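Projects > Student Reports > Arkby cell

How many examples is enough? A report on the earbud task

Annick Bergeron and Despina Kokkinos

Background

Our supervisor, Fotini Economou, set us a simple-sounding job: record people driving the Arkby arms through putting earbuds into their charging cases, then train a policy on the recordings. The plan asked for up to 4000 episodes. We stopped in March with 2103, of which 1215 survived checking.

What we kept and what we threw away

The rules for keeping an episode changed twice. At first any episode that ended with the lids shut counted. Then Nektarios Economou pointed out that many of these included long pauses while the operator worked out which way a stem was facing — and a model will copy a pause as happily as a grasp. We cut those. We are not convinced we cut them evenly, as the two of us disagreed often and kept no record of who had judged what.

Layouts

Earbuds were meant to be scattered at random before each episode. We doubt they were. Hands have habits, and when we plotted start positions the far corners were almost unused. Mixing black and white sets on the same table was our attempt to make the model look at colour, though the pale buds are hard to pick out against the mottled top.
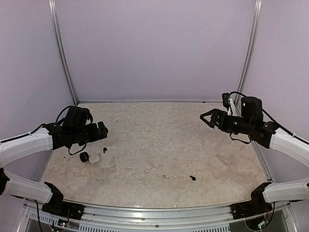 Results and doubts

The trained policy did well on layouts like our own and poorly when Eftychia Kokkinos laid out the pieces for us. We take this as a warning about the examples. More of the same would probably raise our score and teach us very little. A later group should draw positions from a printed list, and write down every rejected episode with a reason.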